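Can a machine sort your beans yet? A talk with Ming-te Fu

Print this page | E-mail this to a friend
50 shares | 7 comments

I have wanted a robot to do my kitchen since I was a kid, and I've been let down by every gadget since. So when Ming-te Fu agreed to give me an hour in May and talk about chores, I showed up with a notebook full of complaints and a very simple question. Can they do it yet?

"Which chore?" he said.

I said all of them. He laughed at me, and then he went and made tea, by hand.

Fu has spent most of his working life getting machines to pick things up. He started on the shop floor at Pesonen, where he worked on packing lines, and moved over to Devent when they began looking at home kitchens. He's a soft-spoken man who likes to answer a question by moving things around on the table in front of you. By the time we were done my pen, his cup and a bag of crackers had all played parts in some demonstration or other.

I asked him what the difference was between a factory and a kitchen, figuring I knew the answer already. A factory is tidy and my kitchen isn't.

"That's part of it," he said. "But a tidy kitchen is hard too. On the line at Pesonen we had one box. We had 3000 of them, but it was one box. The part came in the same way up every time, and if it didn't, somebody got a phone call. In your kitchen every drawer has a different thing in it, and you bought half of it secondhand."

(He's right about the secondhand part. I didn't ask how he knew.)

He told me about the Hutik, a packing arm he looked after for years and still talks about like an old dog. The Hutik could put a lid on a jar all day and never get tired of it. Then the supplier changed the lids. They were the same size but had a smoother rim, and the arm dropped every third one until Fu and a coworker went in and changed the pads on the fingers.

"A person would have squeezed harder and not even noticed," he said. "You do that a hundred times a day. You pick up an egg, then you pick up a frying pan, and you don't sit down and think about it in between." 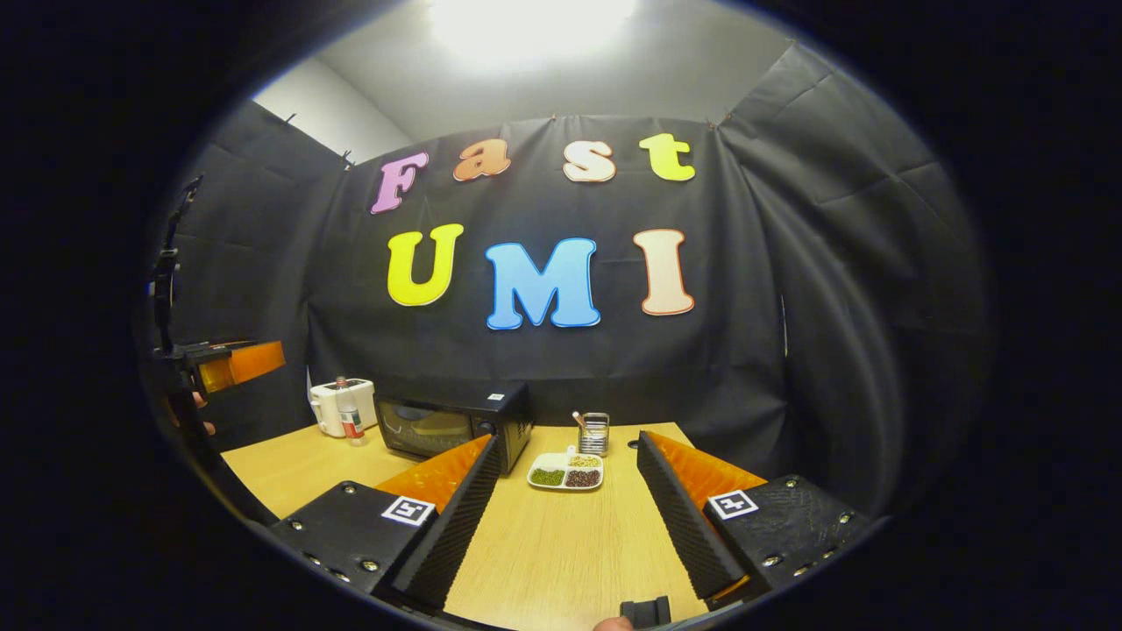 We got onto beans because I brought them up. My grandmother used to sort dried beans at the kitchen table, picking out the stones and the shriveled ones, and it's my favorite test for any claim about household robots. Fu lit up at this! Beans, he said, are a wonderful problem. Take a divided plate with green mung beans on one side, dark red ones on the other and a little pile of pale yellow ones at the back, and ask yourself what "put the beans away" would even mean. Pour them? Scoop them? Pick up the whole plate and keep it level while you walk it over to the counter? "If you carry the plate, it's one object and I'm fairly happy," he said. "If you want me to move only the red ones, I have a few hundred small objects that roll. So I would use a spoon. And now I have a tool in my hand, and the tool has its own problems."

I told him a spoon didn't strike me as much of a problem.

"Pick one up out of a utensil holder," he said. "Go on, pretend." I pretended. "Now you are holding it by the top of the handle, where it stuck out. Can you scoop with it like that?"

You can't, of course. You shift it down in your hand without looking, with a sort of little wiggle of the fingers. He made me do it three more times with my pen and watch myself. I felt silly, and I have not been able to pick up a wooden spoon since without noticing the wiggle. Two stiff fingers that open and close have a hard time with the wiggle, so the machine has to set the spoon down and take it again, or lean it against something. It works, he said, but it's slow, and people watching get impatient.

How slow? He wouldn't give me a number for kitchens in general, but he did tell me about one long trial at Devent with a system they call Drasix. They ran 2604 tries at a handful of table chores: moving a bottle, opening an oven door, carrying a plate, that sort of thing. The plate and the bottle went well. The oven door went well on the oven they had practiced with.

"And on another oven?" I asked.

He tipped his hand from side to side.

What surprised me was how much of the teaching is done by people simply doing the chore. I'd pictured somebody typing. Fu said there's still plenty of typing, but for a lot of household work the quickest way to explain it is to take the same kind of fingers the machine has, hold them in your own hands, and do the job over and over while it's recorded. He has done it himself for whole afternoons. "You get very good at it," he said. "And you learn what is annoying. When I'm annoyed, I know the robot will be in trouble."

I asked for his most annoying item. He said plastic bags, right away, then changed it to wet plastic bags. After that came fitted sheets, and anything with a cap that has to be pushed down and turned at once. His wife thinks he should add umbrellas.

So what about the shop floor, then – is that finished? Have the machines won there? He shook his head pretty hard at that one. Lifting and stacking, yes, mostly. But he still sees people doing the fiddly end of nearly every line he visits, threading a cable or smoothing a label or fishing out the one part that went in crooked. At Pesonen the last station before the truck was a woman with a roll of tape, and when he left she was still there and still faster than anything they had tried.

I pushed him for a prediction, because it's my job. He doesn't like them. He'd say that a machine which clears a table of ordinary dishes, in a kitchen it has never seen, is something he expects to see working and not just in a video. He would not say when. Cooking a meal is further off, and he wasn't sure he wanted it. "I like cooking," he said. "Let it do the plates."

Would he let one loose in his own kitchen today? "With me standing next to it," he said, "and not the good plates."

Before I left I asked if he ever sorted beans himself. He buys them in a can.

7 comments – read them or add yours
Share this story (50)
Print | E-mail

More like this
Why your dishwasher still needs you to load it
I folded laundry next to a folding machine
A morning with the night crew on a packing line
Readers write in: the chore I'd hand over first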